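The naming rule finally stuck

I have been meaning to write up our sim practices for months, and then February happened and I rewrote half of them, so I'm glad I waited. If you read the last post you know I keep a folder of robot arm simulations called Grasusbridge, and that until last winter it was held together with hope and very long file names.

Now it has rules. Six of them, on one page, taped next to my monitor. I love them more than a grown adult should love a page of rules!

The first one is the boring one: every run gets its seed written down before it starts. Before, not after. I used to copy the seed out of the log when something interesting showed up, and of course the interesting runs were the ones where the log had been overwritten. Run 1387 is still the best failure I ever had (the wrist folded right back past its own elbow) and I will never see it again.

Second, units in the name of the variable. Meters, radians, seconds, spelled out. It makes for ugly lines and I don't care. Vallejo, my older project, mixed degrees and radians in two places for most of a year and the planner quietly worked around it.

Third, joint limits come from the arm's own data sheet and get checked at load time. If a limit is missing, the load fails. No default values. I fought myself on this one, but a loud stop at the start beats an arm that bends in ways the real one can't.

Fourth, and the one I get the most mail over: put clutter in the world. Odd shapes, shiny things, thin things, things that overlap from where the camera sits. A planner that has only met a gray cube on a gray table has learned very little about clearance. Plivex is my little object shuffler for this, and it pulls from a set of 67 models that have no business being near each other.

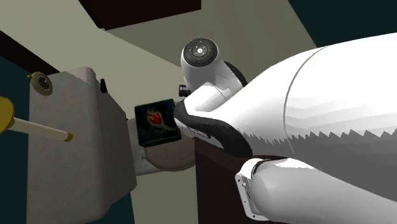

Arm close to the dark box, with a gold-tipped rod and a big pale fixture to the left.

Fifth, look at the renders with your own eyes. Check the shadows too. The saw-toothed edge on the underside of the big link is the sort of thing I note in the run file, so that nobody reading a vision result later has to guess what the images looked like.

Sixth, the overnight rule. A change to the contact settings has to survive 24 runs with new seeds before it gets merged. I start them at 10 p.m. and read the results with coffee, and yes, I do look forward to it.

Next up is moving Gremetti over to the same page of rules. It has its own loader and its own idea of which way is up, so rule two is going to hurt. If you keep a list like this for your own sims, send it to me, especially if you have a good rule for gripper friction. Mine is still a sticky note that says "ask again later."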